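Tomo - a word list for people who sew

Tomo is my plain text list of sewing and mending words. I started it because my spell checker kept turning "selvage" into "salvage" and I got tired of fixing it. 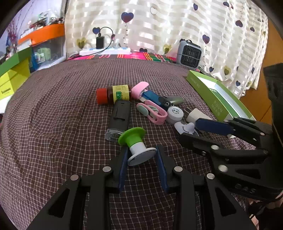
What's in it

There are 2484 entries in the main file, one per line, with a tab between the word and its meaning. Of those, 2069 have a short definition I wrote myself. The rest are just the word for now (mostly weaving terms, which I know far less about than I should!). A second, smaller file has 608 spelling variants, so you can look up "basting" and "tacking" and land in the same spot.

The columns are:

word - lowercase unless it's a name
kind - tool, stitch, fabric, part or action
meaning - one sentence, sometimes two if I got carried away
see_also - other entries, split by semicolons

Where the words came from

A big chunk comes from my own notebooks, which go back to when I was hemming curtains for half my street in Prirkton. Then I went through the glossary sheets from the Murnanis sewing circle, who said yes to me typing them up, and a box of old pattern envelopes. I only took the words from the envelopes and wrote the meanings fresh.

Using it

Open it in any spreadsheet program and pick tab as the separator. If your accents look scrambled, set the encoding to UTF-8 and try again. Wojcik, the little lookup script in the tools folder, searches both files at once - type part of a word and it prints every match. It wants Python 3 and nothing else.

Things I know are wrong

"Nap" and "pile" point at each other and neither one is explained very well. Over 40 entries are filed under "tool" when they should be "part", and I'm still moving those. Quilting is thin. Also I spell it "selvage" everywhere, and the "selvedge" people will find their version in the variants file, I promise.

Changes

10 Apr 2020 - split the variants into their own file, fixed the doubled lines under "pleat", added the see_also column. I'm hoping to get knitting words in by June, but no guarantees.

License

Free to use, copy and change for anything you like. If you fix a definition, please send it back to me so I can fix mine too.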